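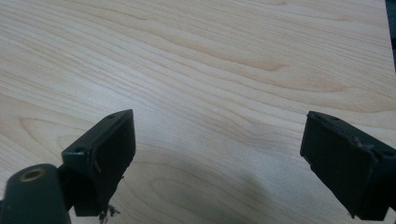

Wedton pair, shared workshop, pre-session check
Sheet last changed Sep 10, 2019

Tick, cross or n/a, then a comment. Comments are the best bit of this sheet so please keep writing them!

1. Pad blocks tight on both fingers
Tick. Screws nipped up by hand, no rock in either block. I love how solid these feel now compared with the first set we printed, which flexed like a biro lid.

2. Pad faces
Tick, with a note. Scuffs and light scratches are fine. A groove you can catch a fingernail in is a cross, and the finger comes off.

3. Brass inserts seated
Tick. Put a bolt in two turns and wiggle it. If the insert moves with the bolt, stop and warm it back in with the iron. The Prothero inserts have been brilliant for this, 4 months and none have pulled.

4. Finger travel
Tick. Open and close fully, both hands, ten times. Lovely and smooth on the left. The right has a tiny click near closed, same as last time, no worse.

5. Cables
Look along the full length from the gripper down past your forearm. No kinks, no bare wire, nothing pulling on the plug when you reach to the far side of the table. Stand up and do the reach properly, because sitting down hides a short cable.
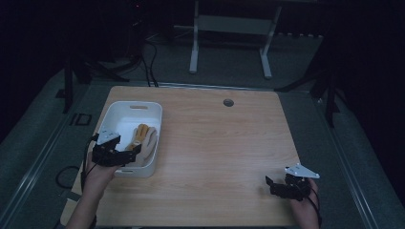
Slack goes on the floor to the side, where you won't step back on to it. Tick for both cables today. The left one wants a new tie at the elbow, so I've put a bag of the Beltus ones in the drawer.

6. Top plates
Flat, firm, no cracks at the corners. Tick. Wipe with a dry cloth only.

7. Stands
Feet fully spread, collars locked. Push each one gently at shoulder height. Tick.

8. Table and bin
Tick. Only what the task needs. For the glove job that means the bin, the glove and plenty of bare wood to move over.

9. Loose bits and fraying
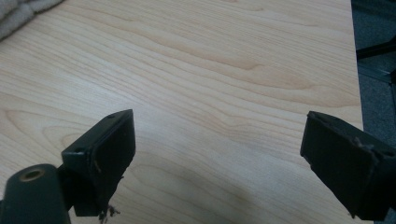

Gundon foam is a dream to cut and grips nearly anything, but the edges do need watching. Run a thumb round each finger and see what comes away. The left one has a brownish tuft hanging at its lower end and the right has a ragged edge along its upper part, so this line gets a cross from me. Trim with the small scissors, never pull, and sweep up the crumbs before they get into the joints.

10. Counter
Left hand 731 closes since the last strip-down. We strip at 2,000, so loads of life left in it.

11. Stop switch
Tick. Pressed twice, cut out both times.

Result: fine to use once line 9 is trimmed and looked at again. Full strip-down pencilled in for October, and if you've never seen inside one of these, come along, it's great fun.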